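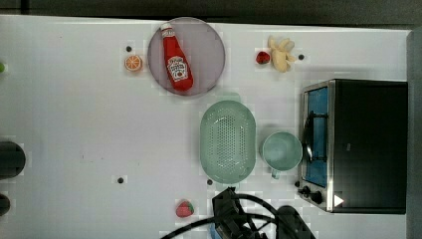 Elleo Junior Golf League
Progress report to the Stusow Fund, second period

Summary

The league is on schedule. We had planned to start the second period with two courses and have done so, with Trummer and Drurna each giving us an afternoon tee block from 3:30. Enrollment stands at 200 players, up from the first period. The waiting list for the under-nine group is still open.

Coaching and play

Both courses ran the full set of 14 coaching sessions. Drurna lost one to lightning and made it up in September. Players in the older group now turn in a signed scorecard after every round, and their handicaps are being kept on the league's own sheet until the state system accepts our club code. The application is in and we are waiting on a reply.

The inter-course match was played over nine holes at Trummer, alternate shot. Drurna won by two points. Pace of play was slow on the back of the course, and next time we will send groups out at wider intervals.
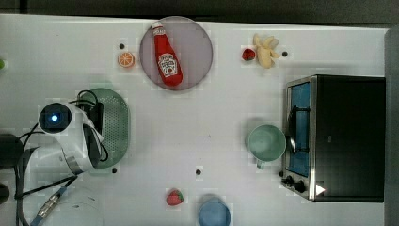
Equipment

We bought 18 junior sets from the grant, in three shaft lengths. Four older sets were regripped and stay in use as loaners. Range balls at Drurna are now billed by the bucket, which raised our cost per session slightly. The range mats at Trummer are worn through at the front edge and need replacing before spring.

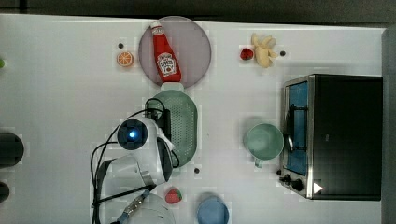
Spending on food is the one line over budget. Rounds now end close to supper time and players were going home hungry, so we moved from snacks to a light meal at the turn. The order is kept simple: hot dogs, rolls, a bottle of ketchup for each table, and orange slices, the last two also on the table in the photo, the orange slice there being a toy. The overrun is roughly 14 percent of that line and is covered by savings on bus hire.

Next period

Book the spring tee blocks at both courses by the end of the month. Replace the mats. Add a short rules class for the under-nine group. 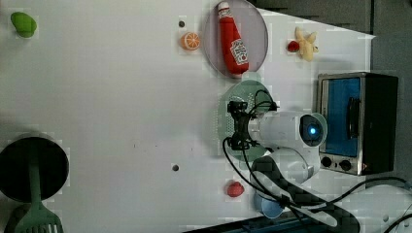 Toy food, with the ketchup on its plate and a banana to the right.

We ask that the remaining payment be released on the original schedule. Receipts and the enrollment list are attached.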